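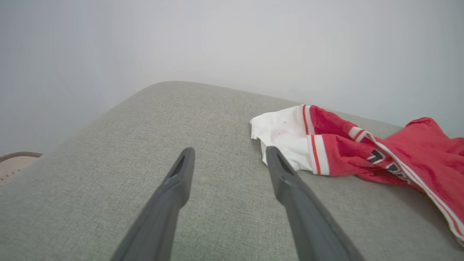
Two gripper fingers over a gray upholstered surface.

Nanora is adding a shared household mode to its home control app, a change that will let up to five people run the same set of lights, locks and thermostats without passing around one login. The update starts going out in July and will reach all users of the current app in stages, the company said.

Until now, a Nanora home has had a single owner account. Anyone else in the house could use the wall buttons or ask the owner to share a password, which meant that everyone saw the same screen and had the same powers. A child who wanted to turn on a bedroom lamp could also unlock the front door or wipe the heating schedule.

With the new mode, the owner sends an invitation by email or text message, and each person signs in with their own account. The owner then picks a role for that person. Full members can change schedules and add devices. Limited members can switch things on and off in the rooms they have been given, and can see the temperature but not set it. Guests get access for a fixed period, from one hour to two weeks, after which their access ends and the devices drop out of their app.

"Shared access has been the top request in our support inbox for two years," said Na-rae Song, who leads the app team at Nanora. "People were writing passwords on the fridge. We wanted to get rid of that before we added anything else."

The activity log changes as well. Each entry will show the name of the person who made the change, along with the time and the device. Owners can keep the log for 30 days or turn it off. Limited members and guests see only their own entries.

Automations will be handled a little differently under the new system. A rule made by one full member can be paused by another, but only its author or the owner can delete it. If two rules tell the same device to do different things at the same minute, the app will flag the clash and ask which should win. In the current version the most recently saved rule takes over with no warning, a behavior that has led to a long thread of complaints on the company's forum.

Nanora tested the mode in 2,137 homes over the spring. Rukhsana Ghumman, who ran the test, said that most of the early problems had to do with locks. Some phones kept an old permission after a person's role had been lowered, so that a limited member could still open a door for several minutes. The hub now checks permissions itself each time a lock command arrives, even when the phone claims to be up to date.

"It adds a short delay, well under a second, and for a lock we think that's fine," Ghumman said. "Lights don't go through the extra check."
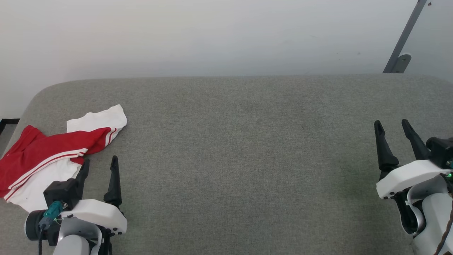 A red-and-white garment on a gray tabletop, with a plain wall behind.

The feature needs a second-generation Nanora hub or later. The original hub lacks the memory to store more than one set of permissions and will stay on the single-owner system. It will go on getting security fixes, but the company gave no end date for them. Owners of the original hub can trade it in for a newer one at a discount of $58, with the offer open through the end of the year. The trade-in form is in the app under Hub Settings.

Devices made by other companies should work as before. Ukine, whose door sensors and plugs are sold for use with Nanora hubs, said its products will appear in shared homes without a new setup. Its older plugs, the ones with a round power button, need a firmware update first. Kyung-hwa Seo, a product manager at Ukine, said the update takes a few minutes and the plug must stay powered on while it runs.

Naltau cameras are the main exception. They will still be visible to the owner only when the mode launches, and live video can't be shared with members or guests. Nanora said it is working with Naltau on camera roles and expects to have them ready later, though it did not give a month.

There is no monthly fee for the shared mode. A hub can hold up to 200 devices, the same limit as before, and the limit applies to the whole home and not to each member.

Voice control will not tell people apart at first. A spoken command is treated as coming from a limited member, whoever says it, so it can turn on a light but can't open a lock or change the heating schedule. Owners who now unlock doors by voice will have to turn that ability back on in the settings and choose a four-digit spoken code.

Users don't need to do anything to keep their present setup. After the update, the existing account becomes the owner account and all devices, rooms and rules carry over. People who have been sharing a password are advised to change it once everyone has been invited, as phones already signed in to the old account will keep full owner access until then.

The update will be offered first to homes that took part in the spring test. A notice will show in the app when it is ready for other hubs.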